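Reentry and Community Supervision
Week 9 handout
Instructor: Halina Adamczyk

Reading for this week: Mathew, chapters 3 and 4. The Lidholm case file is in the course folder. Bring a printed copy, we will mark it up in class.

1. Terms to keep apart

Probation is a sentence served in the community, usually in place of jail or prison time. Parole is supervised release after part of a prison sentence has been served. Mandatory supervised release follows a prison term in states that have ended discretionary parole. Students mix up the last two in almost every paper. Check which system your state uses before you write.

2. Conditions of supervision

Standard conditions apply to everyone on a caseload: report as directed, do not leave the state without permission, allow home visits. Special conditions are added for one person, such as treatment, curfew or no contact with a named party.

A technical violation is a breach of a condition that is not itself a new crime. A missed appointment is the usual one. In the Lidholm file, look at how many conditions depend on having a car or a flexible work schedule.

3. Work after release

Employers may ask about a record at different points in hiring, depending on local law. Licensing rules are a separate barrier and often a higher one. Vasić treats the two together - we will not.

Training programs differ in what they count as success. Some report enrollment, some report completion, and a few report wages at a later date. Ask which one you are reading.
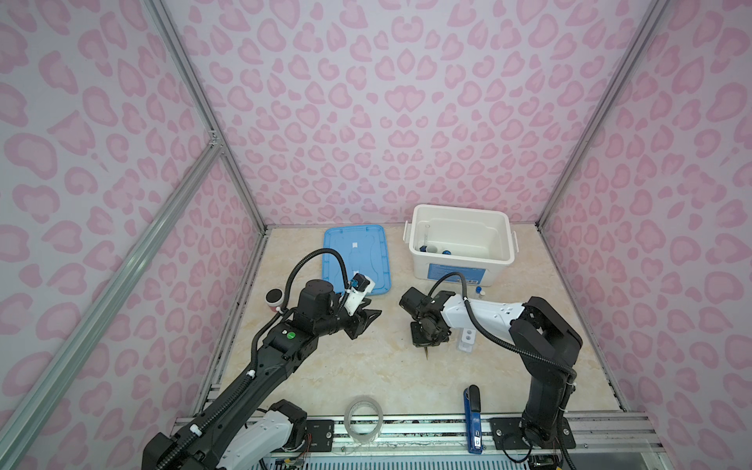
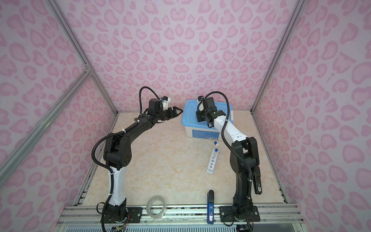
Pink-patterned walls and a beige tabletop in both views.

4. The Matubbar program

Matubbar is a peer mentoring program for women leaving prison. Each mentor has been through the system herself. In its first year it had 18 mentors and a budget line of $3000 for bus fare, which ran out in November. Nermina Pavlović's notes on the intake interview are in the folder. Read the questions on housing and custody closely.

5. For discussion

Who should decide when a special condition is lifted?
Should a mentor be required to report a violation she hears about?
What does the bus fare line tell you about the original plan?

Response paper, two pages, due Thursday, November 28, 2019, by email. Doina Živković is grading this one, so send it to her and copy me.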